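Posted May 8, 2025 by Efua Zakaria
Filed under: Projects / Arms & Manipulators
3 replies · 14 views

Hi all,

Replying to Benedikt below, sorry it's taken me a bit, shed was too hot and then work got silly.

> On the Dedgate list Benedikt Bachmann wrote:
> Are you still running both arms off the one supply? Mine browns out
> whenever the two shoulders lift together. Also what are you using
> for a task? I'm sick of stacking blocks.

Power first. No, split them in February. One supply per arm, grounds tied at the controller, nothing shared after that. I had the same brownout and blamed the Platus board for weeks – wasn't the board. If you can't get a second supply cap the shoulder acceleration, mine behaved at 40 percent.

Task is kitchen stuff now. Grey utensil caddy, three compartments, black cloth under the lot. Spatula, slotted turner and whisk go in the left compartment, wooden spoon stays out on the cloth, and the sauce bottle sits in front as the thing not to knock over. Cloth was the best change I made, the bare benchtop gave me glare all arvo and the depth was rubbish. 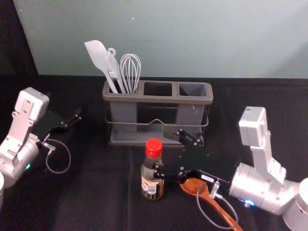

Wrist cables are the bit I'm not happy with. They need slack for the full roll, but then the loop drags on the cloth and catches on handles. Tried velcro ties at the elbow, lost 10 degrees of travel. Might try a spring off the forearm next, if anyone has done that pls tell me what spring.

Grippers are stock parallel ones. Fine on the spatula handle, hopeless on the whisk if it comes in on the wires, so I make it go for the handle end only. Best run so far is 8 clean picks before it clipped the caddy and shoved the tray sideways. Should probaly screw the tray down.

Calibration script is the Fovport one with the camera offset changed by hand, it's ugly but I'll send it if you want it. Don't use the version in the old thread, the left arm signs are flipped.

Benedikt – did the Zürcher couplers ever turn up? If you've got spares I'd take two off you, happy to pay postage. The set screws on my right wrist keep backing out even with the blue threadlocker

Cheers
Efua

Share (0) · Reply to list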